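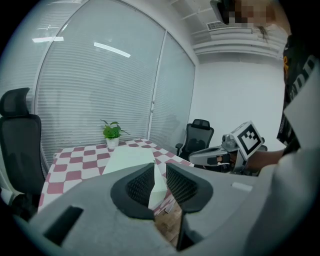
Plundirstead table notes

Read me first, before you move anything

Hello! This is the readme for the Plundirstead folder, which is my running record of how we lay, clear and look after the big table by the glass wall. It began as a single page of notes to myself last December and then grew, the way these things do. If you're borrowing the room, the cloth or the plant, most of what you need is in here somewhere.

Last tidied up: 15 January 2018

What's in the folder

There are 416 short notes in 8 text files, one file per kind of job. laying.txt and clearing.txt are the two I'd open first. cloths.txt has got far too long and I keep meaning to split it. The others are boxes, plant, chairs, blinds and oddments, and oddments is exactly as messy as it sounds (sorry!). Each note has a line for the job, a line for what went where, and a remark if I had one. Plenty of the remarks are just "fine".

Altogether it comes to nearly 4000 words, so you could read the lot over a pot of tea if you were that way inclined.

The cloth

We use the red and white checked one. I lay it with the checks running on the diagonal, and in the notes I call that "on the slant". If a note says "square" it means the checks were lined up with the table edge, which we tried for a bit and I never liked. It showed every wobble! On the slant you can be a good bit out and it still looks cheerful.

Shake it outside, please. Wash it on its own, because I've had pink napkins before now and I'm not keen to have them again. There's a long grumble about ironing in cloths.txt, note 52, which you can skip.

The boxes

Plain white ones, with a flat top. They go on the cloth near the front, where you can reach them without leaning over anything, and they come off before the cloth does. I know that sounds obvious, but clearing.txt has the story of the time I tried whipping the cloth out first.

Labels go on the side. Any label on the top ends up stuck to the next box when you stack them, and then you're picking at it with a thumbnail for ages.

The plant

It's the little one with the heart-shaped leaves, in the white pot, and it lives at the far edge of the table. Định Phí gave it to us and wrote most of plant.txt, so if my advice and Định's disagree, follow Định's. My version: lift it over to the sink to water it, let it drain properly, then put it back. I used to water it where it stood and the cloth suffered for it.

Give it a quarter turn when you put it back, or the leaves all lean one way. I wrote "turned" in the notes whenever I remembered, so a missing "turned" might only mean I forgot to write it down.

Chairs and blinds

The black mesh-backed office chairs are what we sit on. Not exactly tea-party furniture with that cloth, but they're comfy and they roll, and I've stopped minding. Watch the armrests if you're pushing one in, as they can catch the hem and drag the whole thing sideways.

The blinds are the white horizontal sort. Tilt the slats if the glare's bothering you and leave them at whatever height you found them. Wipe them with a dry duster, along the slat. blinds.txt is the shortest file in here and I'd like it to stay that way.

Words I use that might puzzle you

"Dirnon" is the cupboard the cloths live in, after the name on the old door. "Barredo" is the spare table at the other end of the building. "Gone to Miltmont" means something's been lent to the Miltmont lot, and you'll have to ask them for it back.

Things I know are wrong

Early notes mix up "left" and "right" depending on which side I was standing. From the second batch onwards, left is your left with the plant at the far side. A few notes got pasted in twice and I haven't weeded them out yet.

Using it

Copy what you like and change it to suit your own table. If you spot a mistake, add a line at the bottom of oddments.txt with your initials and I'll sort it next time I'm in there.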